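Home | Products | Demos | Contact
2 min read

Zumdale two-arm bench cell

I got to the Flanorau open day in July, mostly to see this one running. It's a pair of arms on one rail, each with its own gripper, and the job they'd set up was desk tidying: binder clips, a storage box, the usual drawer clutter. I stood there way longer than I meant to (sorry to the line behind me!). 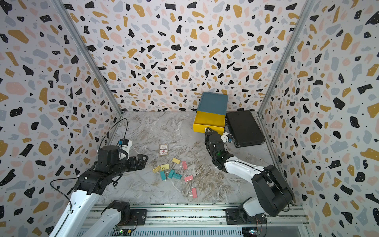
Ah-rin Do was running the demo and let three of us crowd in close and ask whatever we liked. My big question was setup. She said two people can have the rail bolted down before lunch, and the walls are just panels, so you can pick your own print. I love the terrazzo!

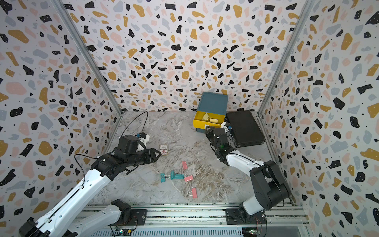

We also talked spares. Finger sets ship in packs of four, and Zumdale keeps the cables in stock too. If you're coming from the older Braltora bench, your mounting plates will fit, but you'll want the longer bolts. Ask for them when you order.

Last updated: July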